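Der Planer

Um vier Uhr nachmittags behauptete die Software von Vollotell zum ersten Mal, sie habe verstanden. Das Wort stand wirklich im Protokoll, grün hinterlegt: Aufgabe verstanden. Said El-Sayed las es zweimal und holte sich Kaffee.

Er war im September nach Clilham gekommen, um den Planer abzunehmen, den Erraji eingekauft hatte, bevor jemand fragte, was er könne. In der Vorführung hatte man von Einsicht gesprochen. Said hatte in seinem Leben viele Suchbäume gesehen und keinen einzigen mit Einsicht.

»Lass ihn noch mal laufen«, sagte er.

Die Kollegin am Nebentisch startete die Simulation. Ein Satz in normaler Sprache ging hinein, eine Folge von Griffen kam heraus, und auf dem Bildschirm bewegte sich der weiße Arm über den braunen Tisch, als hätte er alle Zeit der Welt. Hatte er ja auch.
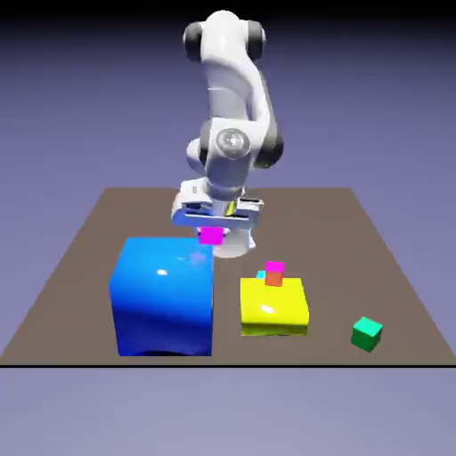
»90 Prozent«, sagte sie. »Über alle Läufe.«

»Welche Läufe?«

»3.170.«

»Ich meine, welche. Mit welchen Startpositionen?«

Sie scrollte. Es dauerte eine Weile, und Said sah ihr an, dass sie die Antwort schon kannte. Die Startpositionen kamen aus derselben Datei, mit der die Leute aus Nurville den Planer eingestellt hatten.

»Verschieb den grünen Würfel«, sagte er. »Eine Handbreit. Und sag ihm nichts davon.«

»Er bekommt die Lage doch aus dem Simulator. Er weiß sie immer.«

»Dann gib ihm die alte.«

Sie tippte. Der Arm schwenkte los, senkte den Greifer neben dem Würfel auf die leere Tischplatte, schloss die Finger um nichts und trug das Nichts sorgfältig zum gelben Block hinüber. Dort öffnete er sie wieder. Im Protokoll erschien eine neue Zeile, grün: Ziel erreicht.

Said stellte die Tasse ab. Er hatte mit einem Fehler gerechnet - mit einem Abbruch, einer roten Zeile, irgendetwas.

»Soll ich das melden?«, fragte sie.

»Speicher es erst mal«, sagte er. »Und dann noch drei davon.«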